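Utville Home Automation list
From: Chiharu Shibata
Date: Feb 25, 2022
Subject: Re: Can any of them clear a table yet?

Azra Golob wrote:
> My mother is getting to the point where small jobs in the
> kitchen are hard on her hands. Putting fruit away, moving
> a dish to the sink, wiping up. I keep seeing videos of arms
> doing exactly this. Is there anything I could set up at her
> place this year, or is it still a lab thing? I don't need it
> to be fast. I saw the Tsolakis arm mentioned in December but
> the thread wandered off into motor drivers.

Azra,

Short answer: still a lab thing, or a patient hobbyist's thing. I would not put one in your mother's kitchen this year.

Longer answer. I have been following the Bruris group's table-clearing work, and I help out there when I can. The job is about as plain as a household job gets. Fruit and dishes on a white table, one arm, two fingers, a small camera at the wrist. The arm has to find the thing, close on it, lift it and put it down where it was told to.
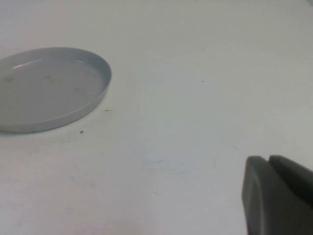
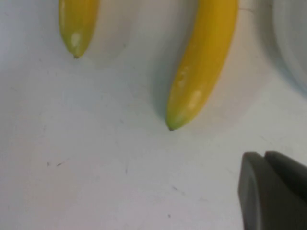 We logged 603 tries over the winter. A try counts as good only if the item ends up in the right place and nobody touches the arm or the table in between. Fruit did best, with 70 percent good. Dishes were well under that. I don't have a clean number for them, as we changed the finger pads partway through and I don't want to mix the two sets.

Low dishes are the hard part. There isn't much edge to get hold of, and if the fingers come in a little too high they close on air. Too low and they press on the table and the arm stops itself. A person tips the dish up with a thumb without thinking about it. We have tried teaching it to push the dish to the table edge and grab the overhang. That works some of the time, and the rest of the time the dish goes on the floor. Use plastic if you try this.

Bananas are easier than I expected. They stand up off the table enough to get the fingers around, and the color helps the camera. Squeeze is the thing to watch. We turned the grip force down twice, and the ones we use for a full afternoon are still only good for baking afterward.

As for wiping up, I'd leave that out of your plans. It can drag a cloth across a table. It can't tell a crumb from a scratch very well, and it has no idea when it is finished.

On the Tsolakis arm: I have used one. It is fine for light items and the joints are quiet. The software expects you to be comfortable at a command line, and you have to redo the camera setup whenever the base gets bumped. In a kitchen it will get bumped. It also needs over 200 demonstrations per job before it does anything useful, and somebody has to sit there and do them by hand.

If your mother mainly has trouble gripping, I'd spend the money on a rolling cart at counter height and dishes with proper handles. My aunt has both and uses them every day.

If you'd like to play with an arm yourself, away from her place, the Justadbridge folks have 2 loaners. You would need a sturdy table, a spare computer and some free evenings. Write to me off list and I'll pass your name along.

Chiharu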